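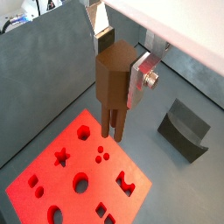 Canan Saraç says the first thing most parents tell her at the return desk is what is missing. They say it before they say hello. A wheel came off, or the dog got the giraffe, or there were two red pegs when they took the box home and now there is one. She writes it on the card and asks how the child liked it.

The Karaca Toy Library has been lending toys for five years from a former shoe store in Kalano, between a pharmacy and a place that repairs phones. It has 639 member families. A family pays by the month, takes home up to four toys at a time, and can keep them for three weeks. After that the toys go back on the shelf, or straight to the next family if there is a waiting list. There is usually a waiting list for the marble runs.

Toy libraries are an old idea in this country. Many of the early ones were set up to save money in hard times, and a good number later moved into schools and public libraries, where a shelf of puzzles could sit beside the picture books. Others closed when toys got cheap. What has brought people back, at least in Kalano, is space. Apartments near the river are small, and a play kitchen takes up as much floor as an armchair.

"We had a closet that was only toys," one father told me while his daughter tried the lids on a tea set. "You couldn't get to the vacuum."

He now keeps one basket of things the family owns and one bag of things it has borrowed. The bag hangs by the front door. He said the first month was hard, mostly for him, as he worried about every scratch. His daughter gave back a fire truck she had slept beside for three weeks and asked for a drum.

## What gets borrowed

The catalog is a spreadsheet. Last year it recorded 3,857 loans, and Saraç can sort them by age, by month and by how often a toy came back incomplete. She printed part of it for me.

Toys for babies go out least. Parents of babies tend to have been given plenty already, and many don't like the idea of lending something that has been chewed, however well it has been washed. Demand jumps at around a year and a half, when children start wanting to put things into other things. Stacking cups, post boxes, bead mazes and shape sorters all do well then, and the same families will often take a sorter, return it, and ask for a harder one. 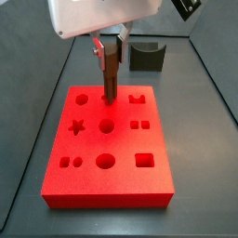 The harder ones are what the library is always short of. A basic sorter has a circle, a square and a triangle, and a two-year-old can learn it in an afternoon. After that the child needs shapes that are close to each other, so that a hexagon has to be told apart from a pentagon, or a piece has to be turned before it drops. These are sold mostly to schools and therapists, at school prices. Saraç bought her first two secondhand and has been looking for more ever since.

Board games go out in December and hardly at all in summer. Ride-on toys do the reverse. Train sets go out all year, in two large suitcases that somebody has to help carry to the car. Costumes were dropped after the second year because of the laundry.

Large toys cause the most arguments. The library once had an indoor slide made by Vollon, a heavy thing in four sections, and it was booked months ahead. One family kept it eleven days late and the next family had planned a birthday party around it. The late fee went up after that. The slide itself has since been sold, and the money went on puzzles.

## Counting pieces

Every toy is checked when it comes in. Each box has a card taped inside the lid with a drawing of the contents and the number of parts, and the person at the desk lays everything out and goes down the card. A ten-piece puzzle takes seconds. A Gravov building set takes the better part of half an hour, and it has been done on the floor in the back with the door shut.

Small losses are forgiven. A jigsaw with one piece gone is marked on the box and lent anyway, and some parents say their children don't mind, or like showing people where the gap is. A sorter is different. If a block is lost, the hole stays there with nothing to go in it, and children of two will hunt for the right block until they are upset. So a sorter with a part missing comes off the shelf until a replacement can be found or cut to size.

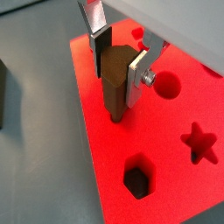 ## Cleaning, and what it costs

Plastic goes through a dishwasher on the hot cycle. Wood is wiped with a damp cloth and a little soap, then left on a rack overnight. Fabric is washed in a net bag. Foam is slow to dry and gets its own shelf near the window, and electronic toys are cleaned with the batteries out, which is also when most of the dead batteries are discovered.

Rent is the biggest bill, followed by replacements. Membership covers both in a good month. In the slow stretch after the holidays, when every child has something new at home, loans fall off and some families pause their cards until spring. Saraç used to spend those weeks worrying. Now she uses them to mend things and to go through the donations, most of which she turns down. People bring bags of small plastic figures from fast food meals, and soft toys, which the library doesn't lend.

She does take blocks. Plain blocks have gone out more times than any other item on the spreadsheet, and the oldest set has lost its paint at the corners. A boy who borrowed it when he was three came in with his mother while I was there. He is in second grade now and wanted a chess set. His little sister went to the low shelf, took the blocks out of their box, and sat down with them in front of the desk, so the next two people in line had to step around her.

The library is open until six. At ten minutes to, the last of the returns were still laid out on the counter, and the tea set was short one spoon.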